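# An afternoon at the Flaltis open day

14 October 2021 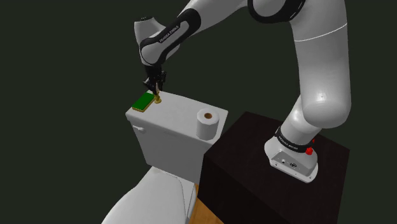

I had been meaning to visit Flaltis since August, when a flyer for their robotics open day turned up at the library, and I'm so glad I finally went (even with the parking, which I'll get to). They do a lot of their work in simulation, and the first room was given over to a project called Fliltier, which is all about household chores. I had expected factory stuff, bolts and boxes and so on, and there on the screen was a bathroom job! A big white Franka Emika arm, perched on a dark cabinet, was reaching over to a toilet tank with its fingers closed around a little gold lever on the lid. A roll of toilet paper stood at the other end of the lid, just like at my house, and I'm afraid I laughed out loud.

The woman giving the talk was very patient with us. She explained that a simulated arm can try the same small reach over and over, and that they had set up 744 versions of this one chore, with the furniture shifted a bit each time. I asked if anybody had to sit and watch them all, and she said no, thank goodness, though she had watched more of them than she cared to admit.

After that we were walked down to the Rurkach hall, where they keep the real machines behind a yellow line. I got to press a button (a very large button, made for visitors) and a small arm handed me a sponge – I still have the sponge. There were 203 of us signed in by lunchtime, and the line for the sponge arm was longer than the one for coffee.

Now, the parking. The lot on Ostapchuk Road was full by the time I got there, so I left the car by the garden center and walked back in the drizzle. If you go next year, bring an umbrella and come early, and do stay for the talk in the first room. The cookies are in the back by the coat rack.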